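Serving tray

A serving tray is a shallow, flat-bottomed carrier used to move or hold several small objects at once. Most trays have a raised rim, which keeps items from sliding off when the tray is tilted, and many have handles or cut-out grips at the two short ends. Trays are made in wood, metal, glass, lacquer, woven fiber, and molded plastic, and are found in homes, restaurants, hospitals, and workshops.

Terminology

In everyday American English, "tray" covers both the carried object and fixed or nested parts of larger items, such as the drip tray of a coffee maker or the lift-out tray of a toolbox. A "salver" is a flat tray without handles, usually of silver, used for presenting drinks or letters. A "platter" is meant to hold food directly and is normally classed as tableware. The line between a tray and a shallow box is not fixed. Collectors' catalogs often treat any piece with a rim lower than one third of its width as a tray.

History

Flat carriers of woven reed and carved wood are among the oldest household goods and were used for winnowing and drying as well as for serving. Metal trays spread widely with the trade in hammered copper and brass, and large round examples set on folding legs served as tables in many parts of the Middle East and North Africa.

In Europe, the growth of tea drinking in the eighteenth century raised demand for light, decorated trays. Japanned tinware and papier-mâché were the usual materials, and both could be painted with flowers, landscapes, or gilt borders. Stamped steel later replaced much of this work at the cheaper end of the market. The cafeteria tray, generally rectangular and sized to hold a full meal, became common in the twentieth century with the growth of self-service dining.

Regional types

The Durka tray is a round wooden form with a low rim and a single carved ring at the center. It was sold at the November market in Haltotwood, where the local workshops turned as many as 400 in a season. Surviving pieces are usually of beech and show knife marks on the upper face.

The Kermani pattern is a later rectangular type with sloping sides and closed corners. Early examples were finished with dark varnish, which tends to craze when exposed to steam. The Hikar form is narrower and deeper, and was intended for carrying bottles.

Construction

A wooden tray may be cut from a single board or built up from a base panel and four rim strips. Single-board trays are strong but may warp as the wood dries. Built-up trays are lighter, and their corners are commonly mitered or joined with small dovetails. Metal trays are pressed from sheet, with the edge rolled over to stiffen it and to cover the sharp cut. 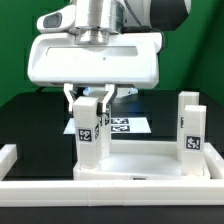
Tall white blocks on a flat white tray.

Stability depends on the height of the load as well as on the rim. Tall, narrow objects tip more readily than low ones, and are best placed near the center with the heaviest closest to the carrier's body. Lining the base with cork, rubber, or cloth increases grip and reduces noise.

Care

Wooden trays should be wiped with a damp cloth and dried at once. Soaking opens the joints and raises the grain. Lacquered surfaces are damaged by abrasive pads and by strong sunlight.

See also

Salver
Platter
Tea set
Tray table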